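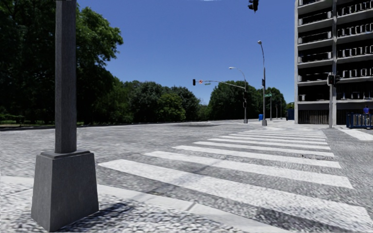
The leveling instrument had been out of calibration by a small amount since April, and Hưng Dương had corrected for it by hand on every sheet. He did not mention this to the new inspector. He set the tripod on the sidewalk at the Lundmont end of Nijs Street, pressed each foot down with his boot, and began the morning's run. A gray square post with a wide base stood by the curb there, and beyond it the cobblestones ran off toward the horizon with the white bars of the crosswalk laid over them. He took his first backsight on the benchmark let into the curb, read it twice, and wrote it down.

"You read it twice," said Man-lok Kao.

"Yes."

"And if the two readings differ?"

"I read it a third time."

Kao made a note. He had been sent by the district office to establish why the settlement figures for Nijs Street did not agree with the settlement figures for Loden Street, which ran parallel to it over the same clay and the same disused culvert. Loden Street had gone down 19 millimeters in six years. Nijs Street, according to the sheets, had not moved.

The procedure was simple. One man held the staff upright on a numbered stud, and the other sighted it through the instrument and recorded the height. The difference between successive heights gave the rise or fall of the ground. At the end of the street the run was closed back to the starting benchmark, and any remaining error was distributed over the stations in proportion to distance. Hưng had done this every spring and every fall. There were 93 studs.

Kao held the staff. He was good at it. He kept the bubble centered and did not talk while a reading was being taken, and when Hưng lifted his hand he moved on to the next stud without being told which it was. By ten they had reached the closed bakery. By noon they were at the Flelereck pump house, where the street bent and the line of sight had to be broken and set up again.

They ate on the pump house step.

"I looked at the old sheets last night," Kao said. "The raw column and the corrected column."

"The instrument reads low."

"By how much?"

"It varies with distance."

"It does. I checked it against the certificate. From the April before last, your correction matches what the instrument would need." Kao folded the paper from his sandwich into quarters. "Before that the instrument was in good order, and there's still a correction."

Hưng looked down the street. The pump house had been shut for years, but the grille over the intake was still painted each summer by somebody in the works department, the same dark green.

"Up to what stud?" he asked.

"It begins at 40 and ends at 58. Nothing before and nothing after."

Studs 40 through 58 covered the row of houses on the east side, numbers 180 to 206. The ordinance was specific. Where settlement exceeded 12 millimeters over any five-year period, the structures along that length were to be vacated pending a ground survey. On Loden Street the residents had been given thirty days. The ground survey had been scheduled, then rescheduled, and the houses were now boarded up to the second floor.

"My mother lives at 206," Hưng said.

"I know. It's on your personnel record."

"She has a cellar wall that I check with a crack gauge. I check all of them, along the row. I have those figures too. The row is moving as one piece. It goes down and it stays level. Nothing opens."

"Are those figures corrected?"

"No."

Kao thought about this for some time. A delivery truck went by over the stones, and he waited until the noise had stopped.

"The ordinance doesn't ask about cracks," he said.

"No."

"It asks for one number."

"Yes."

They packed up and set the instrument over the next point. In the afternoon the light came from behind the staff and made the graduations harder to read, and Hưng had to take several stations a third time. At stud 58 the two of them stayed longer than the work required. Then Kao said they would walk the return leg in full, every station, and that he would keep the book himself.

Hưng called the readings. Kao wrote them in pencil in the raw column. At stud 40 he turned the page and went on. The benchmark in the curb closed to within two millimeters, a good result for a run of that length.

Kao ruled a line beneath the last entry. The corrected column was empty from top to bottom.

"The instrument has to go in for calibration," he said. "These can't be reduced until it comes back with a certificate."

"That takes a while."

"I'd want the crack gauge book in the meantime. The original, with dates. It would go in as an appendix."

"Will they read an appendix?"

"I will," Kao said. "I write the report."

Hưng loosened the clamp, lifted the instrument off the tripod, and lowered it into its case. The case had two catches, and the left one needed to be pressed while it was turned. He closed them both and carried it to the truck. Then he went back up the street to 206 to get the book.

Posted in April
By the Lundmont Reader fiction desk

More short fiction
The Salt Ledger
Two Rooms Over the Ferry Office
What the Tuner Heard
A Spare Key for Loden Street

Contact | Submissions | Copyright Lundmont Reader, all rights reserved | Back to top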